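Making a cardboard foraging tray for an indoor cat

Contents: Materials | Cutting the tray | Filling | Using the tray | Checks and replacement

A foraging tray is a shallow box filled with small toys and scrunched material, with dry food hidden among them. The cat has to push things aside to reach the food. It takes less than an hour to make and costs very little if the toys are already in the house.

The method below follows the one used at the Dostville cat shelter, with changes by Thijs Verstraete to the wall height and the corner joints.

Materials

One cardboard box, single or double wall, with a flat undamaged base
Paper tape, the kind wetted with water
Ruler, pencil, craft knife
Plain tissue paper or offcuts of cotton cloth
Small toys: balls, plush mice, short pieces of foam
Dry food

Use a box that has not held cleaning products, paint or strongly scented goods. Remove all staples and plastic tape before cutting. Printed labels should be peeled off or cut out, as some cats lick the adhesive.

Cutting the tray

1. Tape the base flaps shut from the outside. Run a second strip across the join on the inside so that no food falls between the flaps.

2. Measure 100 mm up from the base on all sides and draw a line. For kittens and older cats, reduce this on one side to make an entrance.

3. Cut along the line with several light passes. A single deep pass tends to crush the inner paper layer and leaves a ragged edge.

4. Fold paper tape over the cut edge all the way round. Press it down and leave it until dry.

5. Reinforce each corner with a vertical strip, 200 mm long, folded under the base. Earlier trays without this strip split at the corners when a heavier cat leaned on the wall.

Filling

Scrunch each sheet of tissue loosely. Tightly packed balls of paper roll away and hide nothing. Cloth keeps its folds for less time than paper but can be washed, so a mixture is practical. Hem or trim any cloth that frays.

Put in one or two balls, one plush toy and some flat pieces. Knitted or felted balls are quieter on cardboard than hard plastic ones and stay nearer to where they are pushed. Flat pieces matter more than their appearance suggests, as a biscuit under a flat piece has to be reached by lifting or sliding.

Leave part of the floor bare. A tray filled to the walls is often used as a bed.

Using the tray

For the first session, place the food in plain view on the bare floor. In the second, cover half of it. Deduct whatever goes into the tray from the daily ration.

Put the tray out in the evening and take it up again when the cat has finished. Left out all day it loses interest quickly. Exchange one toy at each session and keep the rest in a closed tin.

Checks and replacement

Toys with string tails, ribbons or elastic should be used only while someone is in the room. Pull each tail firmly before use; if it moves at the seam, cut it off and discard it. Look for chewed foam and remove it.

Replace the cardboard when it is damp, greasy or torn. Esi Amoah's tray, made from a Kevel shoe carton, was replaced after 2 months of daily use. 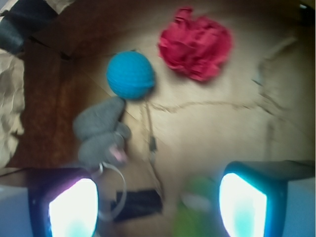 Can the same tray be used for two cats?

One tray per cat is better, set well apart. Cats that eat calmly side by side may still guard food that is hidden, and the walls leave little room for the second cat to move away.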